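To: Urkstead costume and linen list
Date: 19 August 2019
Subject: Re: Folding the green pieces for the October move

On the list last week, someone at Grondbridge wrote:

> We have 143 pieces to get into the Eker boxes before October and
> the shirts are going well. The soft green ones are not. I fold
> them in half, then in half again, and by the time I lift them they
> have opened up. Is there a method that holds? Also, does it matter
> what we fold on? Our tables are bare and rather slippery.

I'll take the second part first. Put a cloth on the table. Cotton is good, and a dark color lets you find the edges of a pale garment quickly. It doesn't have to be ironed. A few creases in the cloth won't transfer to anything in the time it takes to fold one piece. Leave clear space beside the garment so you can turn it without lifting it.

For the soft pieces I gave up on squares. I fold them lengthwise into a long bundle and tuck one end in. It looks rumpled compared with a folded T-shirt, but it can be picked up.

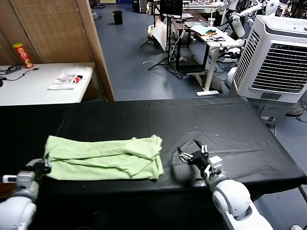
Should the sleeves be folded in first?

Fold them in before anything else, flat across the back, and smooth them toward the hem. If they go in last they make a lump at one end and the bundle won't close.

The rest is as follows. Bring the long sides to the middle, then fold once more along the center. Press down along the length with the flat of your hand. Tuck the loose end under, about a hand's width. If it springs open, shake the piece out and start over - trying to fix a half-made fold takes longer.

When you have a pile that needs redoing, drop each one on the cloth as it comes and find the shoulder seams before you do anything else. A heap always has a corner or two sticking up, and pulling on the nearest one
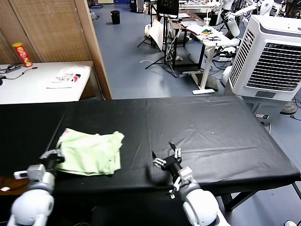 usually just tightens the rest. Lift from the seams, let it hang, and lay it down face first.

The Inga boxes take the long bundles 2 across. The Eker ones are narrower, so those need one extra fold at the middle. Please keep the labels on the short side of the box - we had 100 of them facing the wall last time.

Urkstead wardrobe desk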